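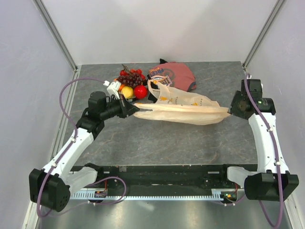
Subject: Re: [cell-maint] Left arm loses position near end of rail, purple cable?
List: cell-maint at Uvano

Replying below the quoted parts.

> After the move to Lurkisik our two-arm cell drops out when the left
> arm travels to its end stop. Fault code is 1904 on the wrist motor.
> It clears on reset and comes back within 10 cycles. Right arm is
> fine. I have already swapped the wrist motor with the spare from
> Sustora and the fault did not follow it. Do I need a new cable?

Possibly, but check the routing first. We had 1904 on the Liew cell in April and the cable tested good from end to end. The clips on the lower link had been fitted too tightly and the loop at the wrist had no slack left when the elbow was fully bent.

What we do now, with the power off and locked:

1. Open every clip on the arm. Leave the connector at the wrist alone.
2. Fold the arm by hand as far as it goes and turn the wrist to both limits. The loop off the wrist bracket should stay a wide arc throughout. If it flattens, feed more cable up from the base.
3. Close the clips from the wrist downwards. The cable should slide through each one with light finger pressure.
4. Move the base along the rail to both ends. Watch the second loop, the one from the lower link over the rail. It must not touch the rack teeth.
5. Look at the small board at that end of the rail. Reseat its plug and check for a bent pin.

We leave 300 mm of spare cable at the wrist. Your links may differ, so go by step 2.

> Also, what do you run as a test afterwards? Ours is an empty move
> between taught points and it passes every time.

An empty move will not show it. The fault wants load on both wrists. We have the arms hold a plastic carrier bag between them, one end in each gripper, pull it taut across the middle of the table and hold. A T-shirt and the artificial fruit stay on the table behind it because the bag job uses them next and it saves clearing up. Run it 10 times with the pull held, then again with the left base 2 rack teeth further out. If 1904 stays away through both sets, put the cell back to work.

Keep the pull setting low. A split bag lets both arms jump, and the log then shows a position fault that has nothing to do with the cable.

If it still trips after all that, swap the left and right cables over before you order. They are the same part on our cells. Post the log if the fault moves to the right arm.

> Rack was cleaned and greased at the same time.

Wipe the grease off. Ours runs dry, and grease picks up swarf from the metal floor under the rail.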